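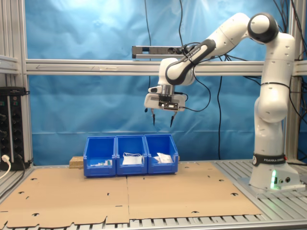

Margareta Bratu

Asunto: Validez del certificado de idoneidad durante la espera de asignación

Estimados miembros del foro:

Les traslado una consulta sobre el programa de adopción que tramita la entidad Nistor. Nuestro certificado de idoneidad caduca en septiembre y el expediente lleva 13 meses registrado en Zornov. La entidad nos indica que basta con un informe de actualización; la oficina regional, en cambio, nos exige una valoración completa, con entrevistas incluidas. Agradecería conocer la experiencia de otras familias.

Zdislava Baláž
Respuesta a Margareta Bratu

Estimada Margareta:

En nuestro caso se admitió el informe de actualización, presentado con antelación a la fecha de caducidad. Constaba de 11 páginas y se acompañó de certificados médicos y de antecedentes penales recientes. Le recomiendo solicitar por escrito el criterio de la oficina regional - las indicaciones telefónicas no nos sirvieron de nada cuando hubo que reclamar.

familia_koninier
Respuesta a Zdislava Baláž

Debo discrepar. El informe de actualización solo nos fue aceptado mientras no hubo cambios en el domicilio ni en la composición familiar. Nosotros nos mudamos durante la espera y tuvimos que repetir la valoración íntegra, que se prolongó ocho semanas. No conviene presentar como norma general lo que depende de cada expediente.

Zdislava Baláž
Respuesta a familia_koninier

Tomo nota de la observación. Me refería únicamente a mi expediente, en el que no hubo cambio alguno.

Margareta Bratu

Agradezco ambas respuestas. No hemos cambiado de domicilio, si bien mi esposo ha modificado su situación laboral. ¿Saben si tal circunstancia obliga a una nueva valoración?

bokex_adopta
Respuesta a Margareta Bratu

A nosotros nos pidieron el contrato nuevo y las tres últimas nóminas, sin entrevista. Adjunte también la traducción jurada; la nuestra tardó más que el propio informe.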